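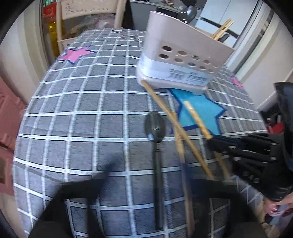

Borkance collects its demonstrations in ordinary kitchens, with an operator holding the gripper and a fisheye camera mounted on the tool. The lead engineer on the project spoke to us on 8th June at the company's office in Clemside.

"The operator is the controller," the engineer said. "We record the path of the tool, the jaw opening and the video. The arm sees none of this until training."

Sorting utensils into a caddy was chosen as the second task, after cups. Chopsticks are the hard part. "They're thin, they roll, and two of them lying close together look like one wide object to the model. A spoon has a handle you can plan for."

The current set holds 973 demonstrations, recorded at 30 frames per second. An operator new to the tool needs around 40 attempts before the motion is steady enough to keep. Fast wrist turns are the usual fault, as tracking drifts when the view blurs.

Asked about remote control, the engineer said the team had used it for an earlier project, Mussa, and still does for corrections. "With a leader arm you get exact joint data, but you also get delay, and people slow down. By hand they move at a normal pace. Then you have to check that the real arm can reach those poses — 7 percent of the paths fail that check and are dropped."

Patterned tablecloths are left in place. The engineer said plain surfaces had given a policy that failed on the first printed cloth it met.

The next round, under the name Wollska, will add drawers.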